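Ridano folding craft table: a year of sewing, gluing and eating on it

6 min read

I have wanted a proper cutting-out table since I first learned to put in a zip, and for most of that time I made do with the bedroom floor. If you sew, you know what the floor does to you. You pin on your knees, you crawl round the hem, the pattern paper tears under your own shin, and by the time you've cut the second sleeve you have forgotten why you liked the fabric. So when the Ridano finally came up in my size I bought it the same evening, and I've been boring people about it ever since!

It's a plain thing. A long top, two flaps that swing up on brackets, four legs on castors and a shelf underneath that takes my iron and a stack of folded wool. Closed, it tucks behind the door of our box room. Open, it takes a full coat front with room left over for the shears, and that still makes me happy every time I lift the second flap.

Height first, as it matters more than anything else on the spec sheet. Mine stands at 964 mm with the castors on, and I'm fairly tall. I can cut for a whole afternoon and stand up straight afterwards. A kitchen worktop always left me stooping a bit, and a dining table is hopeless. If you're shorter, take the castors off and use the screw-in feet that come in the bag, or look at the Valtus, which has a lower frame and (to my eye) nicer hinges, though the top is narrower and I found it wobbled when I leaned on the far flap.

Putting it together took me an evening and a pot of tea. The drawings are clear until you reach page 11, where the brackets are shown from behind for no reason I could work out, and I fitted both of them upside down. Once they were round the right way everything lined up. Keep the little spanner. I threw mine out with the cardboard and had to borrow one when a castor worked loose in September.
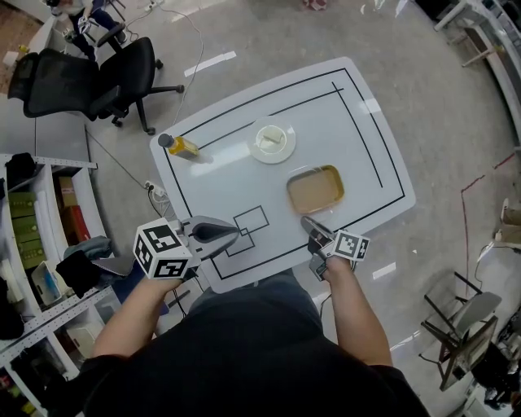
Marking out is where a good top earns its money, and the Ridano's is lovely for it. The surface is smooth and pale, so chalk dust shows up and wipes off, and tissue patterns slide about just enough to be nudged into place. What it lacks is any kind of printed guide. I'm very fond of a white table with a black line running just inside its edges, because you can lay a selvedge along the line and know at a glance if it has wandered. I ended up making my own with narrow black tape along one long side, and then a second strip across the end, and it has stayed put through a year of ironing nearby. Get the corner square before you press the tape down. Mine is a hair out and I notice it on every pair of trousers.

The flaps are strong, too. I've had a sewing machine running on the left one with the needle going flat out through four layers of denim, and all I got was a slight hum. I wouldn't sit on it. I would, and do, put a heavy bolt of curtain lining on it, and we've had eight for supper round the thing with a cloth over the top and the castors locked, which was a squeeze but a very cheerful one.

Now the grumbles. The shelf is fixed, so anything taller than my iron has to lie on its side. The castor locks are stiff and you'll want shoes on. And the edge banding has lifted at one corner where I was careless with steam; a dab of wood glue and a clamp overnight sorted it, but on something at this price I'd hoped for better. Haslinger sell a thicker edge strip by the metre that should fit, and I may do the whole way round when I next feel like a fiddly job.

For cutting with a rotary blade you'll still need a mat. The big Mirnotmont one nearly covers the centre section, leaving a gap of 100 mm at the end where I keep my pins and weights. I thought the gap would annoy me and I've come to rely on it.

Would I buy it again? Yes, tomorrow, and I'd get the screw-in feet on before carrying it upstairs. I've made two coats, a set of blinds, a dreadful waistcoat and more pyjama bottoms than this household can wear, all on that top, and my knees are grateful. Next up is a quilted jacket with far too many pieces.

Contact | © Pins and Selvedge | Back to top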